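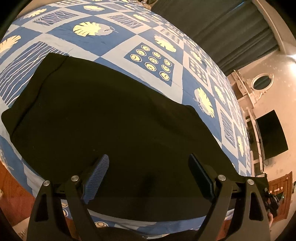
Trileo Clothing Store — second progress report
To: Marijke Aerts
From: Hugo Herrero
26 Dec 2020

Dear Marijke,

You asked for something shorter than the August report, which I gather was passed round your office as a cure for insomnia. I will do my best.

Sorting

We have now sorted, folded and shelved 1,158 garments. The target for the year was a round thousand, so I have allowed myself a small amount of smugness. A further 227 pieces are waiting, and nearly all of them are black. Donors apparently clear out their colours in spring and their blacks in winter, and black is slow work. You can't find the seams, you can't tell front from back without holding the thing up to a window, and every speck of lint shows.

Folding still happens on beds. The folding tables in the original budget were quoted by Stoletti at a price that would have eaten the shelving money, so we kept the shelving. A bed is a decent height for most people and wide enough to lay a coat out flat. We have also learned to leave a patterned sheet on it. Black clothes on our old dark blanket simply vanished, and one pair of trousers went round the system twice. On checks and yellow leaves you can at least see where the garment stops. The sheet is not to everyone's taste, but it has done more for our error rate than the labelling scheme did.

The labelling scheme

I would rather not dwell on this. The adhesive labels came off in the store and stuck to each other. We have gone back to safety pins and card, at a saving of most of the labels budget, which I propose to move to lint rollers.

Where things went

The Pedano hostel took two large deliveries of coats and jumpers. Sầm, the café on the corner, has had aprons and plain black shirts for its trainees, and would like more shirts, so the backlog has at least one admirer. Children's sizes remain thin on the shelves. We have plenty for babies and plenty for tall teenagers, and hardly anything in between.

Money

Spending is roughly where it should be. Transport is over, labels are under, and I will send the sheet of figures separately once I have found the petrol receipts.

Next quarter

Finish the black pile. Ask schools for children's clothes before the spring term gets busy. Get a second quote for tables — three if anyone will return my calls.

I would be glad of your answer on the lint rollers by the middle of January.

Best wishes,
Hugo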